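Vanura Door Chime and Viewer – Set-Up Guide

Section 3: Fitting the viewer to an older front door

Old doors are a joy to look at and a bit of a handful to work on, so please do make yourself a cup of tea and read this section right through before you pick up a drill. It was written with Izzati Wibisono, who has hung and mended doors in Joststead for years and has met most of the surprises a heavy old door can spring on you.

Before you begin, check whether your house is listed. If it is, you may need consent even for a hole this small, and the council can take its time, so ask early. An owner who wrote to us in May was still waiting when the evenings were drawing in!

1. Open the door fully and wedge it from both sides. A big panelled door is heavier than it looks and likes to swing just when you have both hands busy.

2. Choose your height. Stand in the hall in the shoes you usually wear indoors, look straight ahead and mark that spot lightly in pencil. If other people in the house are much shorter or taller, settle on something in between.

3. Keep to the thick middle upright if your door has one. The panels either side are often thin, and on carved doors they may be fixed loosely so that the timber can move with the seasons.

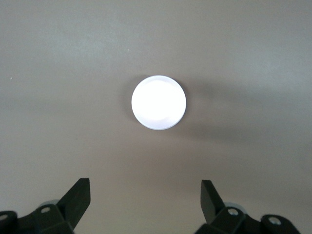
4. Drill a narrow pilot hole from the inside, going slowly and keeping the drill level. Stop as soon as the tip shows on the far side.

5. Go round to the porch and widen the hole from there, then finish from the hall. Working from both faces keeps the wood from splintering.

CAUTION: Paint on old doors may contain lead. Wear a proper dust mask, lay down a sheet, and wipe up with a damp cloth – please don't sweep.

6. Push the outer barrel through from the porch, screw the inner barrel on to it from the hall and tighten by hand only.

NOTE: If your door has ironwork or a wire screen in front of it, close the screen and look through the viewer before you tighten anything. A scroll or a bar right in front of the lens will spoil the view, and a small move sideways is much easier at the pilot hole stage.

If you get stuck, ring the helpline and ask for Deok-su Wi, who is in every Tuesday and is very patient about old doors. For the chime unit, carry on to Section 4.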